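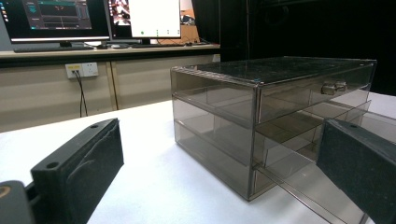

Progress report no. 12

Grant from the Akl fund, workshop build
27 February 2020

Work since November has gone into the hand-held grippers. Both are finished and in use. The finger pads are black foam, and the drawer unit with the small metal knob is now our standard test piece. The bottom drawer is the hardest of the three to close squarely, and the left finger still needs a stiffer mount.

Spending to date is £548, of which £400 came from the grant. The Dristex cable order is paid. 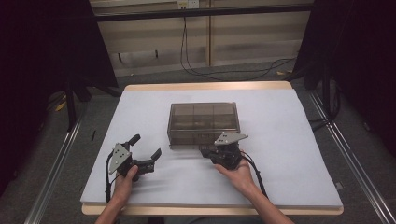

Rania Belkadi

Two-handed work is done at the table with the pale sheet laid over it. Each gripper has its own cable — these still get in the way of the forearms, and I want to reroute them before anything else is added. The top plates stay as they are.

We have logged 28 hours at the bench. Next come the new finger mount and a first trial of the Grunach arm, if the shared workshop can spare the floor space. I am not asking for more money this period.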